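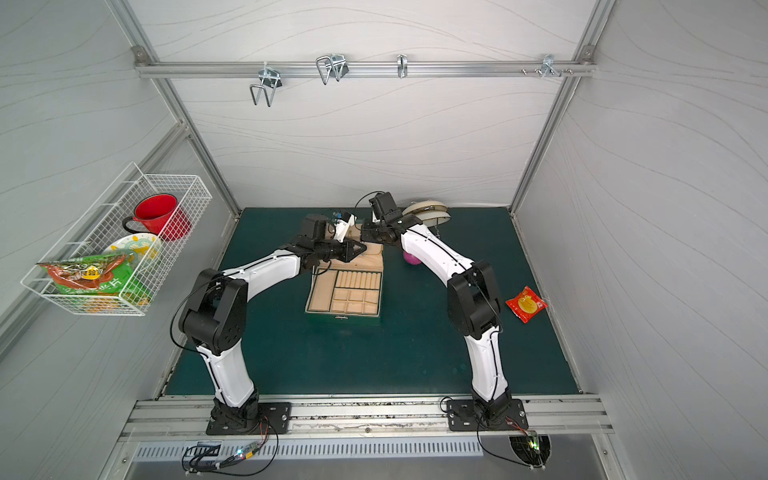 Glenys Furnival told us that her rings never get lost now, and that a box with lots of little compartments is the only reason. Is she right? Let's check before we believe it.

A jewelry box is a box cut up into small spaces. The narrow slots in a row are meant for rings. You push the band down and the soft sides hold it up. The flat trays are for earrings, pins and anything else that would slide around. The lid keeps dust off, and a clasp stops the lid from flopping open when you carry the box.

So far, so good. But can a box keep things from getting lost? Only if somebody puts them back! A ring left by the sink is still by the sink, however nice the box is.

What about the fabric inside? People say it stops scratches. Well, it's softer than bare wood or metal, so that part makes sense. It won't help if you pile 5 necklaces into one tray, though. Chains tangle on fabric just as happily as anywhere else — ask anyone who has tried to pick out a knot before school.

You may also hear that a clasp keeps jewelry safe. Safe from spilling, yes. Safe from a curious little brother? A clasp isn't a lock, and he can open it too.

Try this at home. Put 4 small things in an empty egg carton and 4 in a plain shoebox. Shake both gently, with the lids shut. Which one is still tidy? Do it 2 times, in case the first was luck.

We use cookies to remember your settings. Accept | Manage choices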